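The Short Film Jury, or How I Spent My June

Filed under: Festivals, Complaining

I said yes to the Grullow Short Film Festival because Cecilia Frimpong asked me at the end of a long dinner, and because she used the word "jury." I have wanted to be on a jury since I was a kid, the kind where you wear a lanyard and frown. The lanyard arrived in the mail. The frowning I had to supply myself.

What I had pictured was a weekend in a dark room with good seats. What I got was a login. The programmers had already cut the submissions down, bless them, from 3512 to 34, and those 34 were mine to watch at home on a laptop with one working speaker (the left). So for most of the month I heard only half of every score. I'd like to apologize to any composer who put the good stuff on the right.

Short films are hard to judge after work. A feature gives you twenty minutes to stop thinking about your email. A short gives you maybe forty seconds, and a lot of directors spend those forty seconds on a slow push toward a window. I started keeping a tally of windows and quit, because it was making me mean.

My favorite was "Ait Brahim," a documentary named for the family in it, who run a traveling projector out of a bread van. It's 8 minutes long and it has one joke, told by a grandmother, and the subtitle comes up just late enough that you laugh at her face before you know what she said. I watched it three times. I also watched "Drarnen" three times, but that was because I kept falling asleep at the ferry. 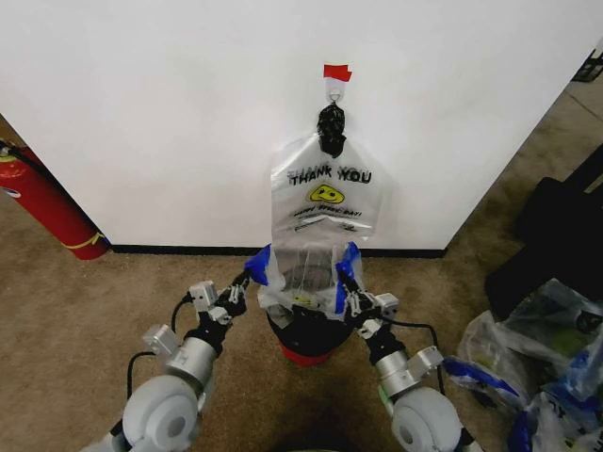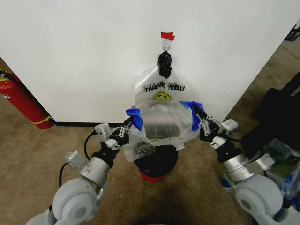
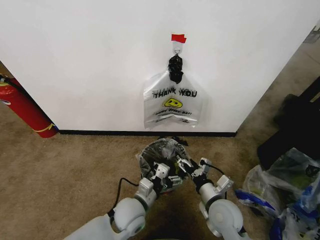
The other juror was Kenneth Swanson, who edits for a living and cannot turn it off. We had our deliberation over video call at ten at night, his choice. Kenneth had notes. He had timecodes. He had a theory that every single film in the program was exactly 10 percent too long, and he was prepared to say which 10 percent. I had a page that said "bread van!!" and a drawing of a boat.

We agreed on almost nothing for the first hour. He wanted to give the main prize to "Prellari," which is a very controlled piece of work about two sisters repainting a hotel that's about to close. I could see why. Every cut lands where it should and nobody raises her voice. I told him it felt like being shown around someone's extremely clean kitchen. He said he'd love to be shown around someone's extremely clean kitchen, and I realized I was talking to a person with a different idea of a night out.

Where we got stuck was the question of what a prize is for. Kenneth thinks you give it to the best-made thing and go to bed. I think a little festival like Grullow should give it to whoever might use it to get the next one made, and the bread van people shot theirs on a borrowed camera with a crew of two. He pointed out, fairly, that I had no idea what the "Prellari" director's bank account looked like either. I pointed out that the hotel had a crane shot. He conceded the crane shot.

Around midnight Cecilia joined, eating cereal, and asked if we had a winner yet. We had a winner each. She explained that the rules allow a split prize, and had always allowed a split prize, and that this was on the first page of the thing she'd sent us. Neither of us had read the first page of the thing she'd sent us.

So they split it. I wrote the citation for "Prellari" and Kenneth wrote the one for "Ait Brahim," which was Cecilia's idea of a punishment. His is better than mine. He noticed the grandmother's line is held a beat past the cut you'd expect, and he wrote two sentences on it that made me want to go back and watch a fourth time. Mine says "assured" twice.

She's already asked about next year. I've told her I'm thinking it over, and I've ordered a new speaker.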